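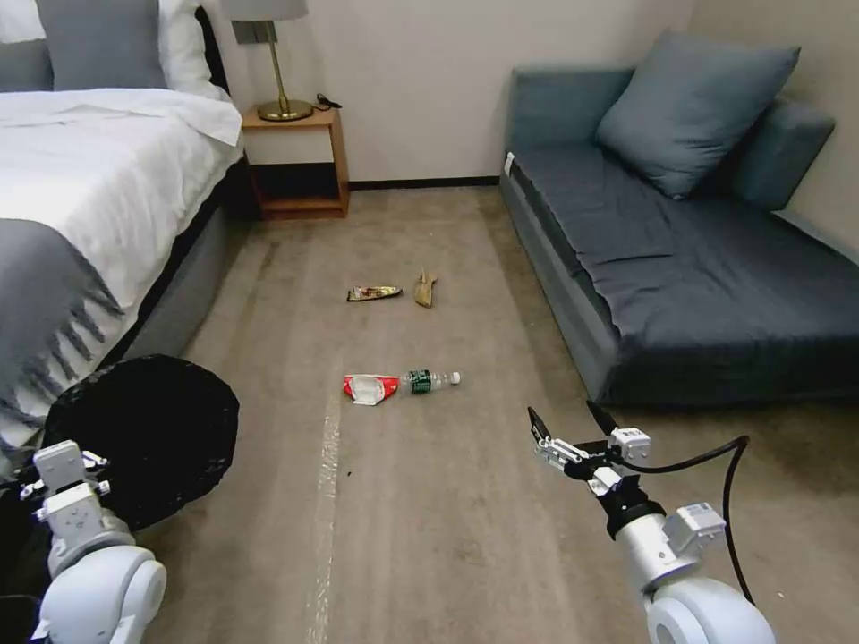
Setting up your Samonte facial steamer

Welcome! The Samonte takes very little work to get going, and most people are enjoying their first steam within 20 minutes of opening the box. Before you plug anything in, pick a spot for it. You want a flat, steady surface at a height where you can sit upright and lean in a little, with an outlet close by. A bathroom counter away from the basin is great, and so is a desk or a dressing table. A bedside nightstand with a lamp on it, like the wooden one here, can work too, but move the lamp and any loose cord off the top first so the steamer has the whole surface to itself, and keep pillows and throws well clear of the nozzle.

What's in the box

Steamer base
Clear water tank with lid
Nozzle (packed separately, in the small sleeve)
Measuring cup
Cleaning brush
Fevora cotton headband

If you bought the Widton set, you'll also have the travel pouch and a second headband. Keep the foam inserts if you can. They make storage much easier later on.

4.1 Rinse the tank

1. Lift the tank straight up off the base. It will feel snug the first time.
2. Take off the lid by turning it toward the open-lock symbol.
3. Rinse the tank and lid with cool water and shake them out.
4. Wipe the outside of the tank completely dry, including the ring at the bottom.

CAUTION: Never rinse the base or hold it under a faucet. Wipe it with a damp cloth only, and only when it is unplugged.

4.2 Fill the tank

1. Fill the measuring cup with distilled water to the upper line.
2. Pour it into the tank and put the lid back on. Turn until it clicks.
3. Set the tank on the base with the arrow facing front.

Note: Tap water will run, but it leaves scale behind and you'll be descaling a lot more often. Halldóra Hallgrímsson on our testing bench ran one unit through 335 sessions on distilled water before the scale light came on, and we were thrilled with that!

CAUTION: Water only. Do not add essential oils, toner, herbs or salt to the tank. They clog the steam channel and can spit hot droplets. If you love a scent while you steam, put a drop on a tissue and set it across the room.

4.3 Attach the nozzle

1. Line up the two tabs on the nozzle with the slots on the base.
2. Press down and turn a quarter turn to the right.
3. Tilt the nozzle so it points slightly upward, toward where your face will be.

If the nozzle wobbles, take it off and start again. It should sit level, with no gap.

4.4 Run it once without your face

We really recommend this one. The first run clears out any dust from packing and lets you see where the steam goes before you're in front of it.

1. Plug in the base and press the power button. The ring light blinks white.
2. Wait for the ring light to turn solid. Steam starts shortly after.
3. Let it run until it shuts itself off.
4. Unplug the unit, let it cool, and empty any water that's left.

A faint plastic smell on this run is normal. If you still notice it on the third run, stop using the unit and contact us.

4.5 Your first session

1. Wash off makeup and sunscreen. Take out contact lenses.
2. Put on the headband and tuck your hair back.
3. Refill the tank as in 4.2 and press power.
4. Once steam is flowing, sit with your face at least a forearm's length from the nozzle. Close your eyes.
5. Stay for five minutes the first time – you can build up to eight over the next few sessions.
6. Pat dry with a soft towel and put on your moisturizer while your skin is still a little damp. It feels wonderful.

CAUTION: Steam burns. Move back right away if it feels hot, and never lower your face over the nozzle or trap steam under a towel. Keep children and pets away while the unit is on and for 15 minutes after. Talk to your doctor before steaming if you have rosacea, eczema, broken skin, or a recent peel.

4.6 Lights and what they mean

Blinking white: heating up
Solid white: ready
Blinking amber: tank is low or not seated
Solid amber: time to descale (see section 6)
No light: check the outlet, then the tank position

Units with a serial number ending below 414 have the older ring light, which shows blue in place of white. Everything else is the same.

The steps in 4.3 were rewritten in May by Noel Castillo at our Brukcombe workshop after several of you wrote in about the tabs. Thank you, and please keep the notes coming – we read all of them.

Continue to section 5, Weekly care.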